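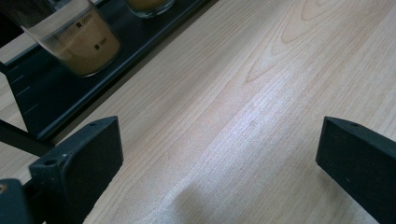
Unit 4: The grasp that closed on nothing

Rudholm Technical Program, Robot Handling course
Handout for lecture and lab. Read before the lab session.

Background

The case in this unit is a pick-and-place cell built for Lauritsen, a small company that packs home goods. The cell had one arm, a Fluma two-finger gripper and a policy trained from demonstrations recorded with a hand-held version of the same gripper. The task was to lift a glass candle jar off a black tray, carry it over a wooden table and put it down on a marked spot.

Look at the view from the gripper at the top of the handout before you go on. The jars are on the tray at the upper left, and the fingers are open over bare wood. Note two things for later: the glare on the tabletop, and how little of the second jar is in view.

What happened

During acceptance testing the cell made 397 pick attempts. In 93 of them the fingers closed without a jar between them. Most of these misses did no harm. The arm moved over to the table, opened the fingers and went back for the next jar.

The run was stopped when one miss did do harm. One finger came down on the rim of a jar and pushed it sideways into its neighbor. The neighbor broke. The arm then carried out the rest of the cycle with nothing in the gripper and reported the pick as complete. It started another pick over broken glass before the operator pressed the stop button.

No one was hurt. The operator was outside the guard the whole time, and the stop worked as it should.

Sequence of the fault

1. The arm moved to the pre-grasp position above the tray.
2. The policy placed the grasp too close to the near side of the jar.
3. The left finger touched the rim on the way down. The motor current rose for a moment and stayed under the collision limit.
4. The jar slid and hit the next one.
5. The fingers closed to their full travel.
6. The Bevgate controller received "close finished" and passed on "pick complete."
7. The arm continued to the place position.

Steps 2 and 6 are separate faults. Keep them separate in your report. Many first drafts treat the whole event as a vision problem and stop there.

Fault A: finding the jar

Clear glass is hard for cameras. Above the wax line you see through the wall to whatever is behind it, and the glass also picks up reflections. The wax gives a solid patch of color, so a trained policy tends to lean on it. When the wax level changes from jar to jar, the patch changes height and the estimate of where the rim is moves with it.

The tray adds to this. A dark tray seen through clear glass gives a weak edge, so the upper wall of the jar can drop out of the estimate almost completely.

Glare is the third factor. The bright area on the table washes out the grain, and with it the texture that would help the system judge how the camera has moved. The review team logged misses by time of day and found more of them when daylight reached the table. They did not test this under controlled light, so treat it as likely and unproven.

The last factor is the field of view. A camera on the gripper sees a jar well only from certain positions. At the edge of the view the system may be working from the bottom half of a jar and guessing at the rest.

Fault B: believing the grasp

This one is more serious, and it is simpler. The controller had no check that anything was in the gripper. "Close finished" meant only that the fingers had stopped moving.

The gripper reports its finger position. A jar held by its sides keeps the fingers apart by the width of the jar. Fingers that reach full travel are holding nothing. The value had been in the log from the first day – more than 1,000 cycles, counting the earlier setup runs – and no part of the program read it.

Changes made

The width check came first. If the fingers close past the narrowest jar in the product list, the arm raises a fault, stops above the tray and waits for a person.

The collision limit was lowered for the downward move only. It stays higher during the carry, where the weight of the jar would otherwise trip it.

A blind was fitted to the window side of the cell, and new demonstrations were recorded with jars filled to different levels.

The restart procedure was rewritten. After any grasp fault the operator looks at the tray before pressing reset. If there is broken glass, the cell is locked off, the tray is taken out and the finger faces are wiped and inspected. Slivers stick to textured surfaces. Use cut-resistant gloves.

Rules for the lab

Work with empty plastic jars until your width check has been signed off. Glass comes after that.
Wear eye protection whenever glass is on the table, including while you are only recording.
Keep hands away from the fingers when the gripper has power. A gripper that looks idle may still be waiting on a command.
Do not raise the collision limit to get rid of a nuisance stop. Write down the stop and tell the instructor.

For your report

Two pages. Cover both faults, say which signal would have caught each one, and state where in the sequence above the arm should have stopped. Include one failure the width check would miss – a jar gripped by the rim at an angle is a good place to start.

Hand in by Sun 2 July. Logs from the test run are in the course folder under Lauritsen.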